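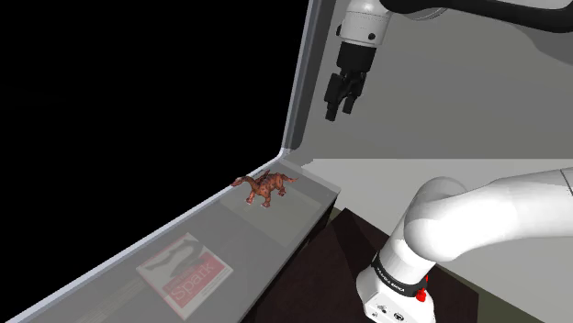

I have been putting off writing about the Casik 500 for most of the winter, partly out of loyalty and partly out of plain cowardice, but it's February now and entries close soon and I've had three emails asking whether I'm going, so I suppose I'd better say it where everyone can read it. I'm going. I'm not very happy about it, but I'm going.

For anybody who has wandered in from somewhere else, the Casik is an amateur endurance race for small motorcycles. You ride 500 miles over two days on forest roads and farm tracks, with a long stop overnight at Ostska, and the biggest engine they let you bring would embarrass a decent lawn tractor. I've done it four times. I've finished it three times, and the one I didn't finish is still the one I tell people about at parties, because it involved a goat and a very patient tow truck driver.

Last fall the organizers changed the penalty rules, and if you follow the forum you'll know it has been nothing but shouting ever since. Under the old system, if you came into a checkpoint late you lost minutes, and that was that. You could make them up the next day if you had the legs and the bike for it. Under the new one you get a points deduction for each late checkpoint, and once you pass a certain number of deductions you drop out of the standings altogether, though they'll still let you ride to the end and eat the dinner.

Now, I can see why they did it. Every year there were a few people who'd lose an hour to a flat tire and then ride like lunatics on the second morning to get it back, through villages where people were walking their dogs. I've seen it, and I may have done it once myself, a long time ago, before my knees had opinions. So I don't think the idea behind it is a bad one at all.

What bothers me is what happened to Felista Owino. Felista rides a Kawaguchi that is older than my marriage, and she was lying second in her class at Ostska last year. The new rules were tried out on the second day only, as a sort of dress rehearsal, and the riders were told about it at the evening briefing, which started at nine at night when half of us were still under our bikes with a flashlight in our teeth. Felista was one of the ones under a bike. She never heard a word of it. She came in late at two checkpoints the next day, quite calmly, thinking she had the minutes to spare, and found out at the finish that she'd gone from second to nowhere.

She appealed, of course, and paid her fee to do it, and she got a two-line reply saying that attendance at briefings was the rider's responsibility. I think it's true that it was her responsibility. I also think you don't change how a race is scored in the middle of the race, at bedtime, in a barn with one working loudspeaker. Both of those things seem to me to be perfectly easy to hold in your head at the same time, but you wouldn't know it from the forum, where you have to be either for her or for the organizers and there's a great deal of capital letters on both sides.

I rang her up before Christmas, meaning to talk for ten minutes, and we talked until my supper burned. She isn't nearly as angry as the people being angry for her. She said the thing she minded most was the two lines. If somebody had picked up the phone and told her it was a mess and they were sorry and the result had to stand, she'd have grumbled for a week and sent her entry in as usual. She's sitting this one out and doing the Mirnano hill weekend with her brother, who has just bought a sidecar and has no idea how to steer it. (I have ridden in a sidecar exactly once. I'm told I was supposed to lean. I was mostly praying.)

So I did think about staying home too. I had the whole letter written in my head, very dignified. But then I went out to the garage one evening to look for the stepladder, and there was my bike under its old bedspread with 227 on the front from last time, the second 2 peeling off at the corner, and I sat down on the cooler beside it and stayed there until my coffee had gone cold. I like this race. I like the smell of the pine woods on the first morning and the lady at checkpoint six who hands out boiled eggs, and I like finding out every year who has had a baby and who has finally sold that awful trailer.

What I've done is send in my entry with a letter. It asks for two things: that any change to the rules go out in writing before the start, and that the briefing be pinned up somewhere we can all read it with greasy hands at midnight. I put it up on the forum for other riders to sign if they felt like it, and 17 have so far, which is more than I expected given how little we can agree on about chain oil.

As for the bike, it needs more than I'd like. The clutch cable is new, the rear shock is the same tired old thing, and the odometer says I rode 1,125 miles on it last season, all of which I can feel in the seat foam. I've ordered a sheet of the firmer stuff and I'm going to cut it myself with the bread knife, and if anyone has done this without ending up with a lump on the left side, please write and tell me how. I'd also like to hear from anybody driving up to the start with room for one more fuel can.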